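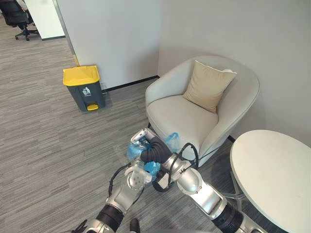
Tradico repairs, cleans and stores clothing for people and for employers. The company takes in knitwear, coats, trousers, work clothing and household linen, and returns each item with a written record of what was done to it. Most of what arrives comes in whatever bag the customer had at home or at work. A thin plastic bag like the light-blue one shown here is accepted at every counter, provided it is closed and carries a name. Customers who send clothing from an office are asked to use one bag for each person, so that items do not have to be sorted again at our end.

## Who we are

Tradico was founded by Eldana Gidey, who trained as a knitwear mender and remains the company's director. The first workroom was on Gashaw Street, above a shoe shop, and handled sweaters and cardigans only. Coats were added when the shop below closed and the ground floor became available. The company now employs 53 people in two buildings. The Gashaw Street workroom continues to do all hand mending. Cleaning, pressing and storage are carried out at the Romis building, on the north side of the rail yard.

The company is privately owned. It has no outside investors and does not sell franchises. Requests to use the Tradico name are declined.

## What we do

**Mending.** Holes, pulled threads, worn elbows, loose cuffs and open seams. Menders work by hand on knits and by machine on woven cloth. Where matching yarn cannot be found, the customer is sent a sample of the nearest available color and work begins once the sample has been approved.

**Alterations.** Hems, sleeves, waistbands and linings. A fitting is required for jackets and coats. Fittings are held at Gashaw Street by appointment.

**Cleaning.** Washing and dry cleaning, according to the care label. Items with no care label are tested on an inside seam first.

**Seasonal storage.** Winter clothing may be left with us from March until the customer asks for it back. Storage is charged by the month. Items are cleaned before they are put away.

**Employer accounts.** Under the name Flirnum, the company looks after work clothing for hotels, clinics, schools and offices. Each Flirnum account has a named contact, a fixed collection day and a single monthly invoice.
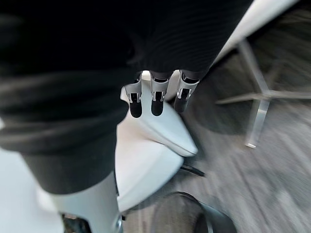 *Reading time: 4 minutes*

## How a repair is handled

Every item is given a cloth tag on arrival. The tag carries an order number and stays with the item until it is handed back. A mender examines the item under a lamp and writes an estimate, which is sent to the customer by email or by post. No work is done before the estimate is accepted, and an item may be collected unrepaired at no charge.

Ribbed knits receive particular attention. A rib stretches and recovers along its width, and a repair made with the wrong tension will leave a hard patch that the wearer can feel. Our menders rebuild the rib stitch by stitch, using the original yarn where enough of it can be drawn from an inside seam. Dark colors take longer than light ones. Black and near-black knits are booked for the morning hours, at the window tables, and customers should allow 5 additional working days for them.

The finished item is checked by a second mender, then pressed or steamed and folded with its record. The record lists the yarn or thread used and the initials of both menders. Customers are advised to keep it. If the same garment returns to us in later years, the record allows the work to be matched.

Last year the Gashaw Street workroom completed 2,253 repairs, of which the greater part were to knitwear. The most common single job was the cuff.

## What we do not accept

The company does not work on fur, on leather other than trim, or on clothing that has been treated with waterproof wax. Wedding dresses are accepted for cleaning and storage but not for alteration. Carpets, curtains and upholstery should be taken to a specialist. The counter staff keep a list of firms that do such work and will provide it on request, although Tradico has no arrangement with any of them and cannot answer for their results.

## Training

Tradico has trained its own menders since its second year. Trainees are paid from the first day and spend 4 terms in the workroom, beginning with plain darning on flat samples and moving on to ribs, cables and fine-gauge work. Customer garments are introduced in the second term, under supervision. Those who complete the program receive a certificate from the company and, where a place is open, an offer of employment.
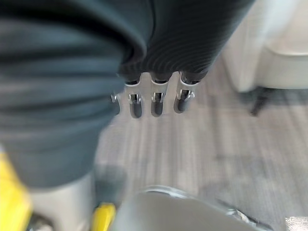

*Black ribbed fabric beside a charcoal-gray sleeve.*

The sleeve is taught as a subject of its own. It includes the underarm seam, the elbow, the cuff and the join at the shoulder, and trainees are expected to take a sleeve off a garment and set it back before they are assessed. Old garments donated for practice are always welcome. They should be clean and may be left at either building, marked "Training."

Applications are read once a year, in March. Applicants need no earlier experience but are asked to bring one thing they have sewn, knitted or mended to the interview. The interview includes a short hand-sewing exercise and a color-matching test under daylight lamps.

## Our commitments

The company undertakes to give a written estimate for every repair, to keep to the price given in that estimate, and to inform the customer promptly if a delay is expected. If an item is lost or damaged in our care, its value is settled with the owner according to the terms printed on the back of the receipt. Complaints are read by the director. A reply is sent in writing.

Items not collected within a year of completion are offered back to the owner by letter. If there is no answer, they pass to the training program.

## Visiting and contact

The Gashaw Street counter is open Monday through Saturday. The Romis building receives Flirnum deliveries and storage items only, and has no fitting room. Parking at Romis is on the left side of the gate, and drivers are asked to sign in at the loading door. The entrance at Gashaw Street has one step, with a bell beside it for anyone who would prefer to be served at the door.

Estimates, appointments and account inquiries may be made at the counter or in writing to the office at Gashaw Street. Please quote the order number from your receipt.

Page last revised 19 June 2024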